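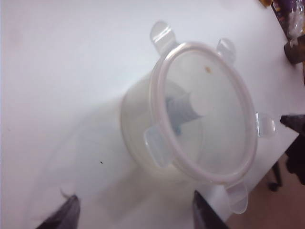
*Clear tub, lid on*

The Clallen worry journal promises calmer evenings by page 5. I got to page 300 in June and still chew my nails.
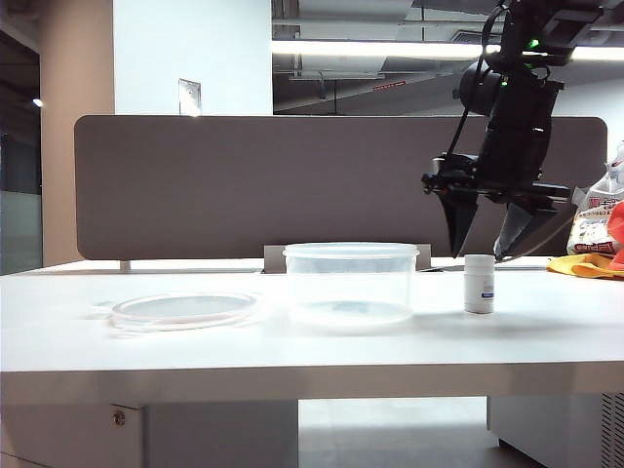
*Tub with the top open, small bottle to the right*

The prompts repeat and the paper is thin – Bollby's is thicker.

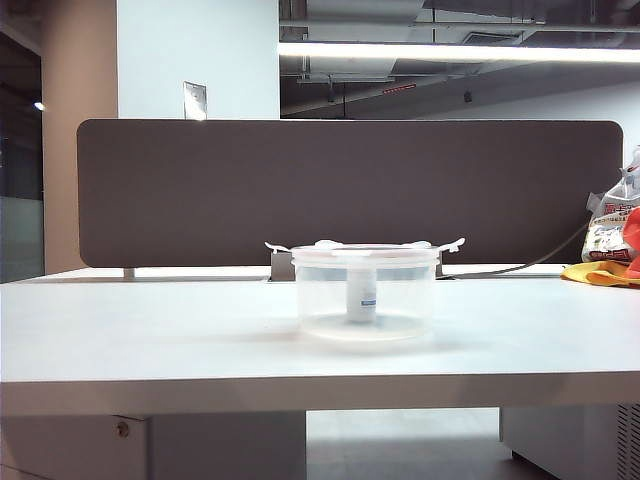

Clallen's one decent exercise is "parking" a worry until after dinner. Mine stayed in plain view, like the little bottle under that snap-on lid. I won't be buying volume two.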